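Week three of teaching Viteck to fold laundry. Progress report: it has opinions now, most of them about grout.

The segmentation model was confidently labelling pale grid lines as hems. Straight, bright, high contrast. You can see its point. Kalliopi calls this "a reasonable hem theory". I call it Thursday. 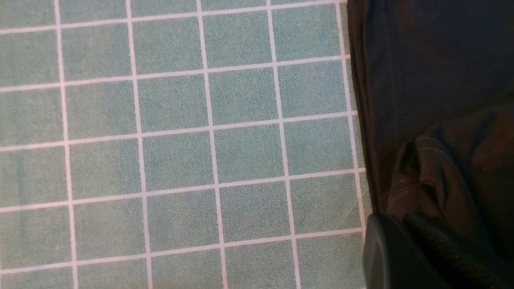

Dark cloth, green squares, white lines. Find the hem.

So we stopped trusting single stills and started fusing 5 of them. Better! Until the wrist moves at any speed a human would call moving, and the edges go to porridge.
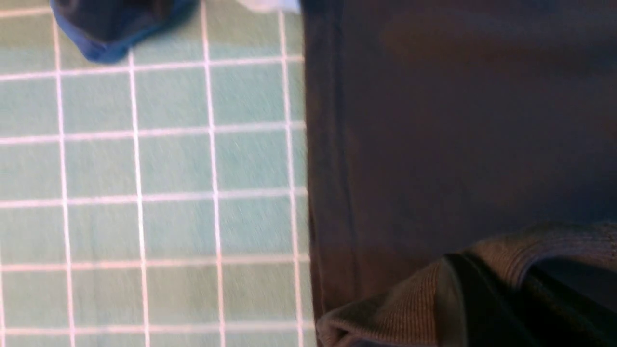
Porridge, wrist view.

Tarcísio's fix: the planner now ignores any wrist picture below a sharpness score of 47. Why 47? It was 39, and 39 was worse. This is what we call tuning.

Second fix: the head view picks which way round the shirt is, the wrist view only refines the edge. They used to vote. The wrist always voted more often, so it always won. Democracy was switched off in April.

Remaining villain is the collar. Dark shirt, dark collar, and a big white chest print that the keypoint net adores above all things.
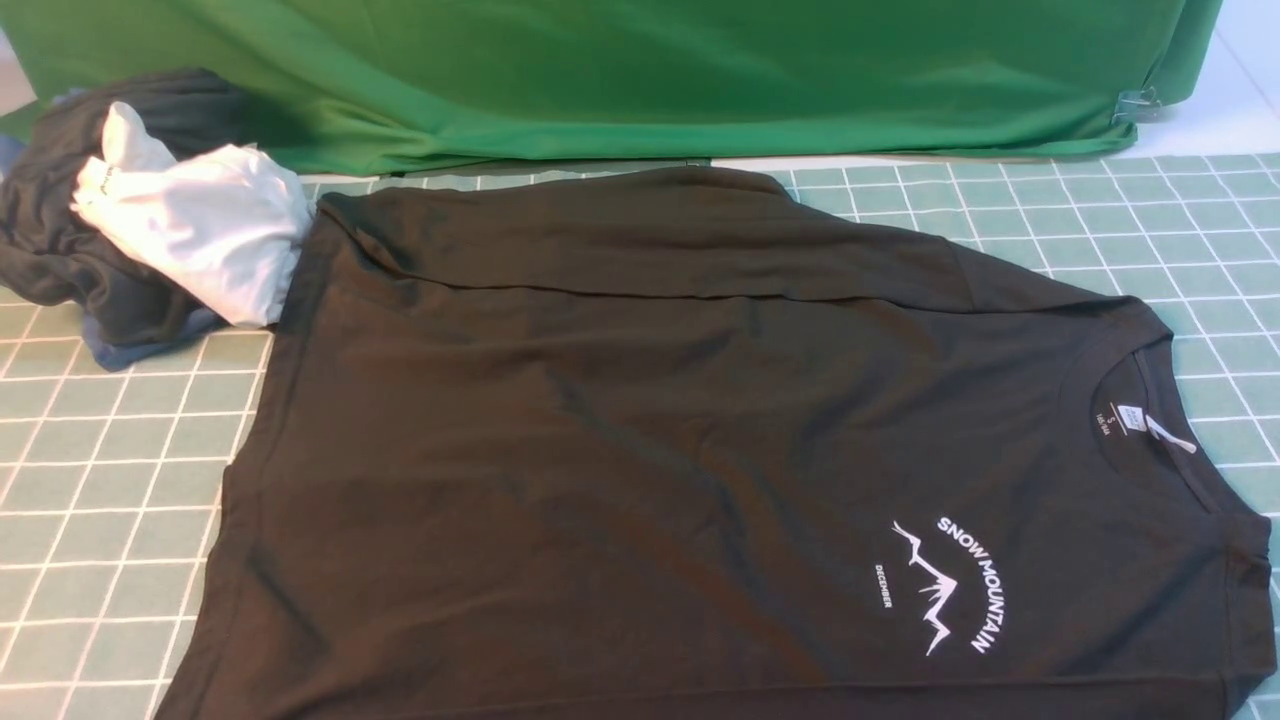 Do you need depth for this, or is colour enough?
Colour finds the outline on a flat shirt. For wrinkles and stacked layers we use depth as well, and it adds 400 ms to each plan.

Rerunning the whole batch overnight with the print masked out. Lindalva has asked me not to watch the logs from bed. I have agreed to this in principle.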